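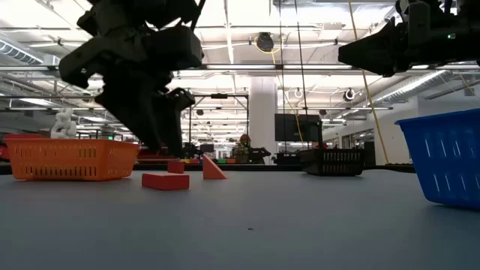
*Slide 1: Tabletop, blue-gray, one speck.*

# Does a clear desk make you work better?

Notes for the Wilside facilities evening. 35 minutes plus questions. Lurdes chairs. Water is on the left, clicker tends to jump two slides if you hold the button.

## Opening (3 min)

Leave slide 1 up while people sit down. Don't say anything about it for a bit.

Ask for hands: who works somewhere with a clear desk policy? Who wrote one? (Expect a laugh from the second lot. Be nice to them, they paid for the room.)

Then: I spent eleven years in office planning and I wrote four of these policies myself. In every one I put a sentence saying a clear desk helps people concentrate. I never had a source for it. I copied it from the policy before, and I'd guess that whoever wrote that one did the same.

So tonight is me going back to look for the source. Spoiler – I found a lot of brochures.

## What the claim is (4 min)

SLIDE 2 – three quotes from sales material, names removed.

People say at least four different things when they say "clear desks are better," and they slide from one to the next without noticing:

- Security. Papers left out can be read by the wrong person.
- Cleaning. The crew can wipe a surface if there's nothing on it.
- Sharing. If desks are shared, your stuff can't live there.
- Focus. You think better when there's less in view.

The first three I have no quarrel with. If you hold medical files, lock them up. If you want a desk wiped, move your mug. Those are ordinary reasons and they would be enough to write a policy on.

The fourth is the one that gets the big type. It's the one people resent, too, because it tells a person who's been doing the job well for nine years that they've been doing it wrong.

PAUSE. Take a drink.

## The Koseva number (7 min)

SLIDE 3 – big number, 79%.

A lot of you will have seen this. "79% of employees report improved focus after moving to clear desks." It's in the Koseva furniture brochure and I've counted it as far down the line as a school newsletter.

I wrote to Koseva and asked for the survey. Credit to them, they sent it, and faster than I expected. Go through slowly:

1. The survey went to 3327 people at client sites.
2. 1289 answered. So well over half of those asked said nothing, and we don't know what they thought. Maybe they were happy and busy. Maybe they were furious and busy.
3. The question was "Since the new workspace was introduced, has your ability to focus improved, improved somewhat, or stayed the same?"

Let them find it. Somebody usually does within ten seconds. (There is no "got worse.")

4. The new workspace also came with new chairs, new lights and, at two of the sites, a wall between the sales team and everybody else.

If you put a wall between me and a sales team I'll report improved focus too. You could pile my desk with wet laundry.

Don't go on about Koseva for longer than this. I don't think anyone there lied. They sell desks, they asked the people who had just been given desks, and they printed the answer. The trouble starts when people like me quote it as research.

## The Tsuji trial (7 min)

SLIDE 4 – floor plan.

This one's better and I want to be fair to it. Tetsuya Yagi ran it at Tsuji, an insurance processor, two floors, same job on both floors. Upstairs went to clear desks, downstairs carried on as before. They looked at claims handled and errors sent back. No survey, thank heavens.

Result after three months: the upstairs floor made fewer errors. It's a real difference and it's in the direction the brochures would like.

What bothers me:

- The floors weren't chosen by lot. Upstairs volunteered. A floor whose manager puts her hand up for a trial is already a different floor.
- Upstairs knew they were being watched and downstairs mostly didn't. People sit up straighter when they're being measured.
- It ran into November, and downstairs lost two of its most experienced people that month. Tetsuya says so himself in the write-up, page 14, and I've never once seen page 14 quoted.

I asked him straight out whether he'd bet his own money on the result holding up. He said he'd bet lunch. I like him for that. It's a good size of bet for that size of evidence.

If someone asks whether it was ever repeated: it was going to be, then the lease ended.

## The other side is no better (4 min)

SLIDE 5 – the "messy genius" poster.

Some of you are enjoying this because your desk is a landfill. Bad luck.

The "messy people are more creative" story is in worse shape. It leans on small studies where students sit in a tidy or untidy room for a few minutes and think up uses for some household object. Then the leap is made to how an adult should run their working life. I wouldn't pick a sandwich on that basis.

And the famous-person photos prove nothing. You remember the great thinker with the heap of papers. You don't have a photo of the thousands of people with the same heap who never got around to their taxes.

(If the room is warm, tell the one about Bram's stapler. If not, skip.)

## What I'd believe (5 min)

SLIDE 6 – blank on purpose.

Say it plainly. I don't know whether clear desks help people focus. I think the effect, if there is one, is small for most people and large for a few, and I can't tell you in advance which few. I'd change my mind for:

- desks assigned by lot, with managers kept out of it
- work output counted by someone who doesn't know which group is which
- at least a year, so the novelty has time to wear off
- a "got worse" box on the form

It's a dull list. None of it is expensive. What makes it rare is that the people who pay for studies have usually bought the desks by then.

Chrysanthi Chrysikopoulos made a point to me over email that I haven't been able to shake, so credit her by name. She says the focus claim survives because it makes an order sound like a favor. "Please clear your desk, we're renting out a third of this floor" is an awkward message. "Please clear your desk, it's good for you" goes down easier. I can't prove she's right. I can say that in the four policies I wrote, the focus sentence always went in last, and always at the request of whoever had to announce it.

## Lusov, short version (3 min)

SLIDE 7 – two columns.

Only if we're on time. Check the clock at the back, it should say ten to eight or earlier.

Daichi Ogura at Lusov did something I'd call sensible, though it wouldn't fill a brochure. He took the focus line out of the policy and left the rest in. The new text says: desks are shared, clear them at the end of the day, lockers are by the stairs. Nothing on how anyone's brain works.

Compliance on the evening check went to 91%. I don't have the earlier figure and neither does he, so please don't go home and tell people it went up. I'm telling you it's 91% and that he got fewer angry emails, by his own account, and his own account is all there is.

I did ask if people were more focused. He said he had no idea and hadn't asked them. Best answer I got all year.

## Close (2 min)

Back to slide 1. Leave it up.

Somebody will say this looks like a nice place to work. Could be. I used to put a smooth blue-gray surface like that on the front of every policy, and I never asked who was meant to sit at it or what they did all day. There's a speck near the middle. You've probably been staring at it since we started, and I have no data on what that did for your concentration.

Ask them for one thing: next time you write "helps people focus," send me the study. Address is on the handout. I've had that offer open for two years and I've received a podcast.

## Questions I expect

**"But I feel calmer with a clear desk."** Good, keep it clear. I believe you about you. The policy covers four hundred other people.

**"Isn't there brain scan work on clutter?"** There's lab work on crowded displays and attention. It's decent as far as I can judge. Pictures flashed on a screen are a long way from a desk you set up yourself and know by heart. Don't get dragged into details I can't back up.

**"What about home offices?"** Don't know. Say don't know.

**"Are you saying surveys are useless?"** No. Ask about lockers, noise, where people eat. People know those things. They're much worse at telling you why they had a good month.

**"Who funds you?"** Nobody for this one. Bram Mertens lent me his scanner and I owe Lurdes Abreu for parking.

Handouts are in the blue folder, one per table. Collect the leftover ones, the last batch had the wrong address on it.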